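루스가 또 그 가방을 들고 나왔다. 밀짚으로 짠 큼직한 가방인데, 손잡이에 달린 술이 걸을 때마다 팔꿈치를 간질인다나 뭐라나. 어떤 드라마 주인공이 들고 나온 뒤로 품절됐다는 바로 그 물건! 나는 부러워서 커피를 코로 마실 뻔했다.

"어디서 샀어?"

"스코스트브리지. 뒷골목에 있는 이들리 알지? 거기 마지막 하나였어."

마지막 하나라니, 말을 해도 꼭 그렇게 한다. 나는 점심도 거르고 버스를 탔다(열일곱 정거장이나 되는데 서서 갔다). 이들리는 간판이 하도 작아서 두 번을 지나쳤다. 문을 열자 주인인 오르텐시아 씨가 스카프를 개다 말고 나를 위아래로 훑어보았다.

"밀짚 가방 찾으러 왔죠? 얼굴에 써 있네." 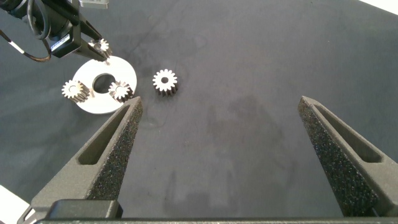 하얀 고리판과 작은 톱니바퀴들

가방은 정말 없었다. 대신 오르텐시아 씨가 카운터 밑에서 귀걸이 한 쌍을 꺼내 주었다. 초록 유리알에 가느다란 금색 사슬, 내 취향이라고는 할 수 없는데 이상하게 자꾸 손이 갔다. 가격표를 뒤집어 보니 48. 가방 사려고 모은 돈이면 사고도 남는다. 하지만 귀걸이를 사면 가방은 4월에나 다시 노려야 하는데!

"그거, 원래 한 사람이 맡겨 놓고 안 찾아간 거예요. 니디아 아파사라고."

나는 귀걸이를 떨어뜨릴 뻔했다. 니디아 아파사는 우리 이모다. 삼 년 전에 카르우아마카로 이사 간 뒤로 명절에 전화만 하는, 옷장 하나를 모자로만 채우던 우리 이모.

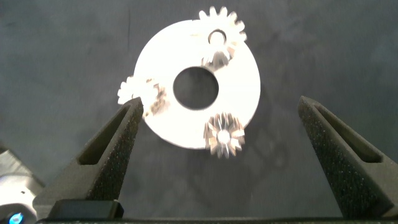 고리판에 놓인 은빛 톱니바퀴

그 자리에서 이모한테 전화를 걸었다. 신호가 한참 가더니 시끄러운 시장 소리와 함께 이모 목소리가 튀어나왔다.

"초록색? 아이고, 그거 너 주려고 맡긴 거야. 고리만 바꿔 달라고 해 놓고 내가 깜빡했네!"

"이모, 나 귀 안 뚫었는데."

"그러니까 고리를 바꿨지!"

다시 보니 정말 집게식이었다. 오르텐시아 씨는 수선비는 예전에 다 받았다며 귀걸이를 얇은 종이에 싸 주었고, 나는 그 종이를 가게 문 앞에서 바로 뜯었다.

다음 날 루스가 내 귀를 보더니 커피잔을 내려놓았다.

"그거 어디서 샀어?"

나는 일부러 천천히 빵을 씹었다. 루스는 가방의 술을 만지작거리면서 내가 삼키기만 기다리고 있었다.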